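About Olon Computer Repair

Desktop repair and refurbishing since 2000

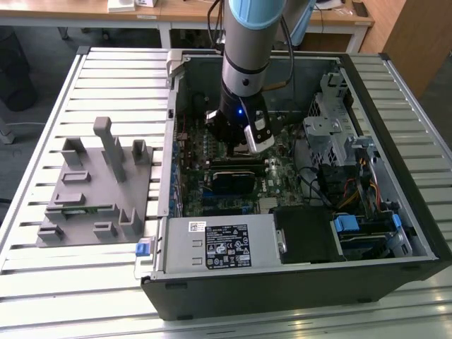
A desktop tower opened up on the bench, side panel off.

Olon was started by Howard Ackroyd, who still does the final check on most jobs. We work on desktop computers for homes, schools and small offices. We do not take phones or printers.

Every tower that comes in is laid on its side and opened before we quote. We look over the motherboard, the memory, the fans and the power supply, and go through the cables and drive bays. You get a written list of what needs replacing and what can stay. Diagnosis costs $49 and comes off the bill if you go ahead.

Working machines that customers no longer want are cleaned, given a new drive and sold at the front counter with a 2-year warranty. Last year 53 of them went to Destus Community School for its library and computer room.

Parts we can't reuse are sorted by type and sent for recycling each February. Drives are wiped first, or destroyed if you ask.

Drop-off is at the side door from 8:30 a.m. Please leave your monitor and keyboard at home.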